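Been reading party-table advice for my kid's pretend bakery and I remain unconvinced by most of it. Short thread.

Velholm sells a "complete play café" with 14 pieces. I priced it out. You're paying for the box. A placemat and two plates you already own do the same job.

Merja Kinnunen swears every plate has to match or the table looks messy. Does it? A four-year-old is serving toy donuts. I've never heard one complain about the plates.

My setup: dark gray woven placemat, purple plastic plate, white plate, donuts left out around the mat so the "customer" can pick. Chocolate with white sprinkles always sells first at our place. The green ones sit there all afternoon.

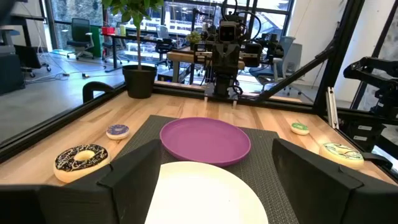

Do you need a placemat for toy food?
Only if you want the kid to know where the order goes. A dish towel works too, it just bunches up.

Next: the "rotate the toys weekly" people. Tried it from November on. The donuts went in the closet, came back out, and got exactly the same ten minutes of attention.

Diễm Kim says two sizes of donut teach comparison. Maybe. Mine learned that the big one costs more and then charged me 3,408 dollars for it.

Also not sold on the Bravo wipes "for pretend kitchens." 19 bucks. Soap and a rag, folks.

One thing I'll give the catalogs: a real plant near the table looks nice. Doesn't make anybody play longer, as far as I can tell.

If someone has a play café set that survived more than a year, tell me which. I doubt it's the Velholm.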